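Guides > Teaching by demonstration > Recording your first task by remote control

Opening and closing a small latch is a good first task for a new operator. It needs a careful approach, a light touch and a clean retreat, and a full attempt fits into one short recording. The steps assume that the arm has been powered up and homed, that the leader handle is plugged in and that the Wimus recorder is running on the desk machine. If any of that is still to be done, work through the setup guide first.

The method is the one we use at the Distdale workshop. Živko Vasić wrote the first version in September and Teodora Obradović has since rewritten the part on bad takes.

Before you start

Clear the floor and the working surface of anything the arm does not need. Cables are the main problem. Run them behind the base and tape them down, and check that none of them will be pulled tight when the arm is at full stretch.

Check the sleeve. It should lie over the joints without being trapped anywhere. Move each joint slowly through its range and watch the folds. If the sleeve catches, stop, back the joint off and ease the material free by hand with the motors switched off.

Wipe the wrist camera lens with a dry cloth. Open the live view and look at it for a few seconds with the arm still. You want the end of the wrist in view and enough of the surface behind it to judge where you are.

Choose a start pose and save it. In Wimus this is Poses, then Save current. Give it a name that another person will understand. "Latch start, arm high" is fine. "Test2" is not.

Hand guiding or remote control

Either will work for a latch. With hand guiding you hold the arm itself and push it through the motion while the motors go slack. It is quicker to learn, and most people get a usable path within a few minutes. The drawback is that your hands and sleeves end up in the camera view, and a policy trained on those recordings may come to depend on them.

With remote control you stay back at the handle and the arm copies you. It feels slow at first - the delay is small but you will notice it. The camera sees only what it will see later when the arm is working alone, so this is the method to use for anything you intend to train on. Use hand guiding for finding poses and for working out the order of the moves.

Making the approach

1. Send the arm to the start pose and wait until it has settled.

2. Take hold of the leader handle, match its position to the arm on screen and press the clutch. The light on the handle goes green.

3. Start the recording. Hold still for two seconds before you move.

4. Bring the arm across towards the work at an even pace. Do the large movement first, well above the surface, and leave the fine positioning until you are nearly over the latch.

5. Lower the wrist and slow down as the gap closes. Stop a little short of the surface.
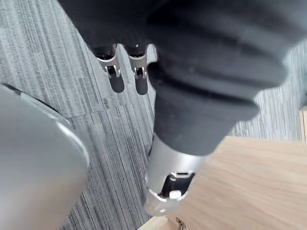 Wrist over the wooden surface, with the small metal latch near its edge.

6. Look at the live view before going any further. If the wrist is off to one side, correct it now, while there is still a gap. Sliding sideways once you are in contact scratches the surface and teaches the arm to do the same.

7. Make contact, work the latch, and let go completely before you lift.

8. Lift straight up, return to the start pose and hold still for another two seconds. Stop the recording.

Tihomir Dimitrov, who trains most of our new operators, has people do the approach ten times without touching anything before they are allowed to try step 7. It is dull but worth doing.

Varying the takes

If every recording begins from exactly the same place, the arm will only cope with that place. After each batch, move the start pose a few centimetres and turn the wrist slightly. Change the room lighting between batches if you can. Do not change the way you handle the latch itself. Pick one method and keep to it, and if two people are sharing the work, agree on the method beforehand.

For our last latch set we recorded 171 takes over several sessions and kept 84 for training. That is a lower share than we would like, and most of the losses came from the first session, when the clutch spring on the handle was sticking.

What to throw away

Delete a take if:

- the clutch slipped and the arm jumped
- you stopped for a long time in the middle to think
- the latch was worked but the arm was still holding it on the way up
- someone walked through the camera view
- the recorder shows dropped frames during contact

Keep a take where you missed slightly, corrected and then finished the job. Those are useful. Mark it with the "recovery" tag so that it can be found later. Teodora's rule is that one visible correction is fine and three means do it again.

Review the takes on the same day, while you can still remember what happened in them. Play them at double speed and slow down only for the contact. Write a note for anything you are unsure of and let a second person decide.

Common problems

The arm lags well behind the handle. Check that nothing else on the desk machine is using the network. If it carries on, lower the video quality for the live view. The recorded video is not affected.

The wrist shakes near the surface. You are probably gripping the handle too hard. Rest your forearm on the desk and turn the motion scale down to half for the last part of the approach.

Playback ends in a slightly different place from the recording. Home the arm again and repeat. A small difference is normal, but if it grows from one run to the next, report it and do not record any more that day.

Once you have a reviewed set, go on to the page on exporting takes.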